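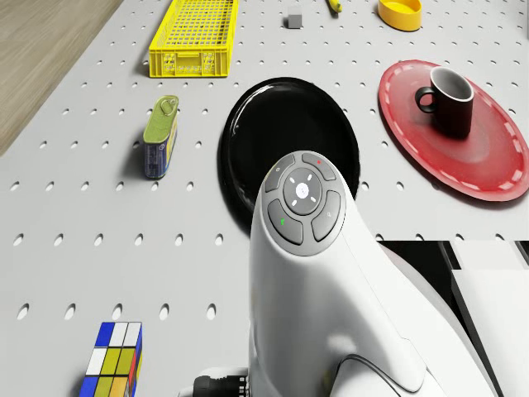
Speaker notes: Why your shed is the best room you own
Reading time: 3 minutes

Morning, all! Start with the question: who here has more than one tin of mixed screws? (Wait for hands. There will be lots.)

I cleared my shed in July and it took 18 evenings. I loved it, and I mean that – I found my grandad's marking gauge behind the paint!

Tip one, get everything out on the grass before you buy a single hook. Ewurabena Atinga taught me this and she's right. I'd bought 50 hooks and used 19.

Tip two, hang things where your hand goes first. My tenon saw is left of the door now and I reach for it without looking. PAUSE. Tell the story about the hedge trimmer, keep it short.

Tip three, draw round each tool in pencil. Gleice Lopes does hers in bright paint, which looks fantastic, but pencil lets you change your mind (I have, twice).

Then labels. Big letters, both ends of the box. Don't get stuck on fonts like last time.

If there's time: damp, and why I raised the bottom shelf. If not, go straight to questions. Ismael has the handouts, they're by the tea urn.

Related talks
Sharpening for beginners – Adalberto Pacheco
A bench from old doors
What to do with half-empty paint tins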